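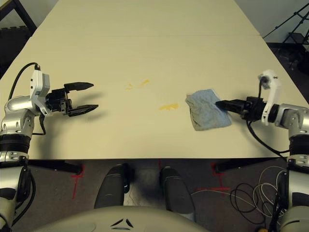 Grelex Releases Version 3 of Bretby Document Add-In With Offline Term Checking

FUKCOMBE, 2 October 2018. Grelex today released version 3 of Bretby, its terminology and style-checking add-in for desktop word processors and email clients. The release adds offline term checking, a shared glossary format and a reworked task pane. It is available to all customers with a current subscription.

Bretby compares the text of an open document against one or more glossaries maintained by the customer. Terms that do not match the approved form are underlined, and the approved form is shown in a pane to the right of the document. The user can accept the change, ignore it once, or ignore it for the rest of the file. Earlier versions sent each paragraph to a Grelex server for comparison. In version 3 the comparison runs on the user's computer, and a network connection is needed only to sign in and to download glossary updates.

Offline checking

The local checking engine loads with the host application and reads glossaries from an encrypted cache in the user's profile folder. Checking begins when typing pauses and covers the current paragraph first, then the paragraphs on either side, then the remainder of the document. Text in tables, footnotes and comments is included. Text in embedded objects is not.

A signed-in session remains valid for 43 days without a connection. After that the add-in continues to display existing marks but does not check new text until the user signs in again. Administrators can shorten this period but cannot extend it.

Shared glossaries

Glossaries are now stored in a single tab-separated format that can be edited in any spreadsheet program. Each row holds the approved term, its variants, a language code, a part of speech and an optional note. A glossary file may contain up to 1000 entries under the Standard license. The Team license has no entry limit and allows several glossaries to be ranked, so that a department list can override a company list where the two conflict.

Files created in version 2 are converted the first time they are opened. The original file is kept in the same folder with the extension changed to .old. Converted files cannot be opened in version 2, and Grelex recommends that organizations update all workstations that share a glossary before converting it.

Connection to Talukder

Customers who store documents in the Talukder content repository can run the same checks at check-in. A document that contains unapproved terms can be accepted, accepted with a report attached, or returned to the author, depending on the rule set for the folder. The connector requires a Team license and is installed on the repository server. It was in limited testing through September and leaves testing with this release.

Other changes

The task pane can be resized and keeps its width between sessions. Keyboard shortcuts have been added for moving to the next and previous mark. Spelling variants that differ only in hyphenation are grouped under one heading. An error that caused marks to remain after a section break was deleted has been corrected. The option to print marks with the document has been removed, and the report command should be used in its place.

Known issues

In documents with tracked changes turned on, accepting a term in a heading may reset the heading's numbering until fields are updated. Right-to-left text is checked correctly, but the underline may appear one character out of position. Both issues are scheduled for correction in the next maintenance update.

Availability and licensing

Bretby version 3 is delivered through the existing update channel. Installations managed by an administrator are not updated automatically, and an installer package is provided in the customer portal for deployment. Version 2 will receive security corrections for 2 years. There is no change to subscription prices.

About Grelex

Grelex develops writing and document control software for technical publishers, manufacturers and public agencies. The company is based in Fukcombe. Product documentation, release notes and the glossary format specification are available in the customer portal.

Media inquiries: Grelex Press Office, Fukcombe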